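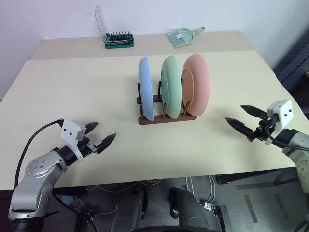 Diciembre, 21:40
Publicado por hokero_fan

Abro hilo para preguntar cómo veis el tema de los platos. Sacar platos de un escurridor y guardarlos parece lo más fácil de la cocina, pero llevo meses leyendo sobre brazos y no veo a ninguno que lo haga en una casa normal sin alguien al lado. ¿Alguien tiene experiencia directa?

drernov
Trabajo con dos brazos de pinza. Con platos de pie y separados, bien. En cuanto los juntas o cambias el tamaño, empiezan los fallos. En nuestra última tanda hicimos 127 intentos y se cayeron 2 platos. Eran de plástico.

nistor60
Dos caídas de 127 me parece muy poco. Yo rompo más.

drernov
Ya, pero tú tardas cinco segundos en cada plato y el brazo tarda 60.

Antigoni Karagiannis
No estoy de acuerdo con que el tiempo importe tanto. Si lo hace de noche, me da igual que tarde una hora. Lo que me importa es que no haya que preparárselo todo antes. Si tengo que colocar yo los platos con hueco entre ellos, ya los guardo yo.

hostasix
En taller es distinto. Nosotros tenemos una celda que atornilla tapas y va sola todo el turno, siempre la misma pieza en el mismo sitio. Barrer el banco y recoger las puntas lo sigue haciendo una persona.

nistor60
Eso es automatización de toda la vida, no cuenta para lo que pregunta.

hostasix
Cuenta si la pregunta es qué funciona hoy.

hokero_fan
Preguntaba por casa, pero me sirve. Drernov, ¿has probado con loza mojada?

drernov
Todavía no. Lo tengo pendiente para enero, con platos de cerámica.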